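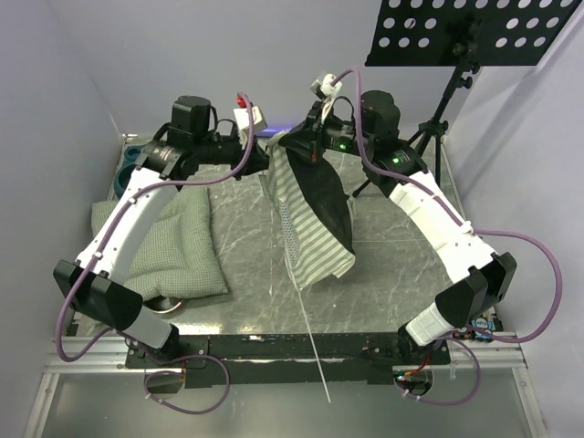
The right arm on the Flakthorpe cell stops dead partway through the garment lift, and I think I've finally got somewhere with it! The fault is a lost-connection message for the gripper motor, then a hold. The arm doesn't drop or jerk, it just sits there gripping the cloth and refuses the next move. I've been using the striped cloth and the black panel as my test load because it's an awkward, floppy thing, perfect for this. Look at the purple cable on the right: it runs along the upper link and then swings out to the side in a wide loop before it comes back to the base. The left one stays much closer to its arm. My money is on that loop.

Ticket status: open, waiting on part
Raised by: Lungile Mabuza
Assigned to: Meifang Ding

Monday, first go
Ran the lift 15 times at normal speed. Fault on 2 of them, both on the way up. Swapped the control ports over in software to see if the fault moved to the left arm. It stayed on the right, so the port is cleared. Lovely quick test, do try it if you get this on the Branent cell.

After lunch
Power off, reseated the gripper connector at both ends. Ran again and got the same message within a few minutes. Also tried the old Wokia config in case it was a timeout setting. No change, so I've put the current one back.

Meifang, 15:40
Great notes, thank you! Could you flex the cable by hand with the arm in hold and the motors disabled? Keep the stop button pressed while your fingers are in there. Start at the base end and work up.

Lungile, 16:25
Done, and we have a winner! Bending it close to the base brings the message up every single time. Anywhere further along the link it's rock solid. Log shows the error counter going from 0 to 97 while I wiggled that one short stretch. I was so pleased I did it again.

Meifang, 16:50
Brilliant, that's a broken core inside the sleeve. Please don't tape it. I've asked Swanepoel for a new cable. When you fit it, clip it at the elbow and leave enough slack for full reach. Leave the arm powered down until then.

Lungile
Powered down and tagged. Left arm tests can carry on as planned.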